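Setting Up Your Writing Desk, Part 3: The Work Surface and the Hutch

Jun 6, 2020
By Jeanine Brouwer

If you have come this far, the desk is built, the hutch is fixed on top and the drawers run in and out without grumbling. Well done! The hard part is behind you, and what is left is the pleasant business of turning a piece of white furniture into a place where you will want to sit down of a morning.
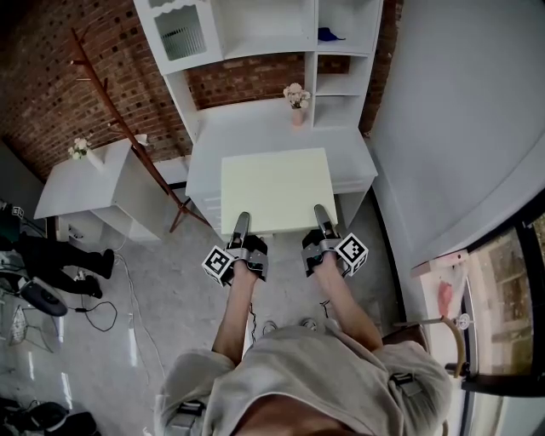
Before you begin

Give yourself an unhurried hour or so, and make yourself a cup of something to drink well away from the desk. You will want a soft cloth, a bowl of warm water with a drop of washing-up liquid in it, a second cloth for drying, a pencil, a tape measure and the little bag of felt pads from Part 1. If the felt pads have gone missing (mine lived in a coat pocket for a week), any stick-on ones from a hardware shop will do.

Note: these steps are written for the Clodska desk with the drawers on the left. If you have built yours with the drawers on the right, simply swap left and right as you read.

3.1 Choosing the final spot

1. Decide where the desk is going to live and try to be firm about it. It can be moved later, but the hutch has to come off first, and you will not thank yourself.

2. Leave a gap of 5 cm between the back of the hutch and the wall. On bare brick this matters rather more than on plaster, as brick is seldom flat and the mortar can scuff a painted edge. If your wall has a skirting board, measure from the wall itself and then check that the back legs clear the board.

3. Pull the top drawer out as far as it will go and stand where your chair will be. You should be able to stand there comfortably with the drawer open. If you bump into it, shift your chair along a little to the right.

4. Think about what else shares the corner. A coat stand next to a desk looks very well and is handy when you come in from the rain, but its feet splay out further than you would expect, so walk round it a few times before you settle on a place for it. Hang the heavy coats on the side away from the desk.

Caution: do not drag the desk across a hard floor with the hutch on it. Take the hutch off, ask somebody to take the other end, and lift.

3.2 Levelling

5. Stick a felt pad under each foot. Press each one firmly and count slowly to ten before you go on to the next.

6. Lay a pencil on the work surface, first lengthways and then front to back. If it rolls, add a second pad under the low corner and try again. Concrete floors are often less level than they look, so don't be disheartened if this takes two or three goes.

7. Open and close the glass door of the hutch. It should stay where you leave it. If it drifts open by itself, the desk is still leaning a touch, and you should go back to step 6.

3.3 Cleaning and protecting the surface

8. Wipe the whole work surface with the damp cloth and dry it straight away. White shows every drip, I'm afraid, and it is much easier to get into the habit now.

9. Lay your board or mat flat, close to the front edge, where your hands will naturally fall. I like a square board in a soft colour - a pale yellowy green is lovely against white, and kind on the eyes on a dull afternoon. It should lie flat without rocking and should not stick out over the edge, or your sleeves will catch it.

10. Leave the board in place for a day and see whether you find yourself nudging it. Wherever it has ended up by supper is very likely where it belongs.

Caution: no hot cups straight on to the white surface, please. A ring left by a hot mug may fade in time but will not always go altogether.

3.4 Filling the hutch

11. Start with the glass-fronted cabinet at the upper left. Whatever goes in there will be on show, so choose things you are fond of. Ribbed glass or china does nicely behind a little door, and the door keeps the dust off.

12. Next come the open cubbies on the right. Put in one small thing, step back, and have a look before you add another. It is very tempting to fill every one on the first day, but you will be glad of the empty ones when the post starts arriving.

13. Keep heavy books down in the drawers. The shelves of the hutch are meant for light things only.

Note: if a cubby looks dark and gloomy, a single spot of colour will cheer it up. Something small and blue works wonders.

3.5 Flowers and finishing touches

14. Choose a small, steady vase for the desk itself and stand it just in front of the right-hand cubbies, where your elbow won't reach it. Pale pink and cream flowers in a pink vase make a very gentle sort of company while you work.

15. If you have a second cabinet nearby, give it a vase as well, and keep the flowers white so that the two bunches don't argue. A flat-topped white cabinet beyond the coat stand balances the desk beautifully.

16. When you use fresh flowers, fill the vase at the sink and dry the bottom before you set it down. Check it again after an hour, and do lift the vase when you dust.

17. Sit down, put both hands on your board and see how it feels. If your shoulders creep up, your chair is too low. Raise it a little at a time until they drop.

The desk is now ready to use. Looking after the drawer runners is covered in Part 4.

Related items

Part 1: Unpacking and Checking the Clodska Desk
Part 2: Fixing the Hutch
Part 4: Drawers, Runners and Handles
Wouters Felt Pads: Which Size Do I Need?
Festonance Vases for Small Spaces

Comments (3)

teapot_and_pen
I did the pencil test and mine rolled straight off and under the radiator! Two extra pads at the back right and all is well. Thank you for the tip, I would never have thought of it.

Marsh Cottage
Is 5 cm really needed behind the hutch? We only have a narrow room and every bit counts. Ours is a plastered wall.

Jeanine Brouwer
Hello Marsh Cottage, on smooth plaster you can go closer, so long as the hutch isn't touching. Slide a folded tea towel down the back, and if it passes all the way along without catching you have enough room.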